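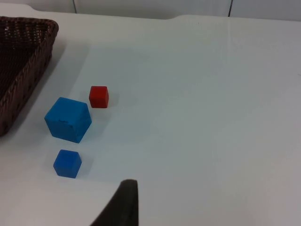 White tabletop, a few small objects.

Duplicate messages after a journal rule change

Last updated: May

Search this blog Search

I spent most of last month on a mail flow problem at Prerkstead, and since the fix came down to one setting I had read past many times, I am writing it up while I still have the logs.

The setup is plain. Two mailbox servers in one site, one edge relay in front, and a journal mailbox that collects a copy of everything sent or received by the finance group. The journal mailbox used to live on the same server as the finance mailboxes. In May, Marwan Daher moved it to a separate archive host running Stellow, which accepts journal reports over SMTP on its own subdomain. The move needed a new send connector, a new contact object for the journal recipient, and a change to the journal rule so that it pointed at the contact.

Mail kept flowing. The archive filled up. Then Abla Farah in finance reported that outside recipients were getting some of her messages twice, a few minutes apart. The two copies had the same Message-ID and the same body. The Received headers differed in one line.

Where I looked first

Two copies with one Message-ID usually means a retry after a timeout. The sending server delivers the message, the receiving server accepts it but is slow to return the 250 after the final dot, and the sender gives up and queues it again. Content scanners on the receiving side are the usual cause. I checked the protocol log on the edge relay for the affected messages and found a clean 250 for every first copy, returned in under 5 seconds. So the relay had handed the message over once, been told it was accepted, and later handed it over again.

That ruled out the receiving side. It also ruled out the timeout on the relay, which I had already raised before checking. I put it back.

Next I searched message tracking for one Message-ID. The tracking log showed one RECEIVE event from the mailbox store, one TRANSFER event where the message was split, and then two SEND events on the same connector with different internal IDs. A split is normal. Categorizers split a message whenever different recipients need different content settings or different routes. A split should never leave the same recipient on both halves, and in this case it did.

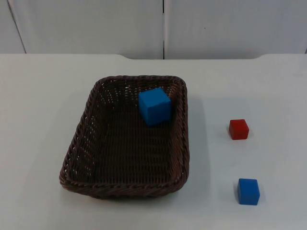
Woven basket and three cubes, one of them inside.

What the split was doing

There were 77 affected messages in the period I had logs for. All of them had been sent by a member of the finance group, and all had at least one recipient in an external domain that also appeared in the address space list of the new connector. I had missed that list. When the connector was created, its address space had been entered as the archive subdomain plus a wildcard entry with a cost of 90. The wildcard was there so that the connector could be tested before the DNS record for the subdomain existed. It was supposed to come out afterward.

A wildcard with a high cost does nothing as long as a cheaper route is available. The cheaper route was the old default connector, and it was available almost all the time. It was also set with a maximum of 5 concurrent connections per domain, a leftover from when the office had a slow line. When finance sent statements at month end, the default connector hit its limit and went into retry for that domain. A third-party transport agent, installed years ago to add disclaimers, responded to the retry by resubmitting the message. The resubmitted copy got routed again, this time over the wildcard, through the archive host, which was willing to relay for our address range. The original stayed in the queue and left when a slot opened.

So both copies were sent, by two paths. The odd line in the Received headers was the archive host.

I had taken the two SEND events to be on the same connector because the tracking log prints the connector name truncated, and the old and new connectors began with the same words. Anikó Jakab spotted this when I sent her the raw lines. The full names are visible if you export to a file and open that.

The fix

1. Removed the wildcard from the archive connector, leaving only the subdomain.
2. Turned off relaying on the archive host for everything except the journal recipient.
3. Raised the per-domain connection limit on the default connector.
4. Set the disclaimer agent to ignore messages that already carry its own header.
5. Renamed both connectors so that the difference comes first.

Step 1 alone stops the duplicates. Step 2 should have been in place from the start. Step 4 uses an option in the agent's configuration file which is off by default, and the service has to be restarted before it is read.

To test, I set the limit on the default connector down to 1 and sent 700 messages from a finance test account to a mailbox we keep at Goicoechea. All 700 arrived, with no repeated Message-IDs. I put the limit back to the new value and ran it again with the same result.

Still open

Journal reports for messages with Bcc recipients reach the archive with the Bcc list in the envelope section of the report, as they should, but Stellow does not index that section. Nizar Karam needs to search on it. For now he exports the reports and runs a text search, which is slow but complete. Kátia Xavier at the Lostanmont office has the same archive host on a newer build and is going to check whether the index options changed. I will add her result under this entry.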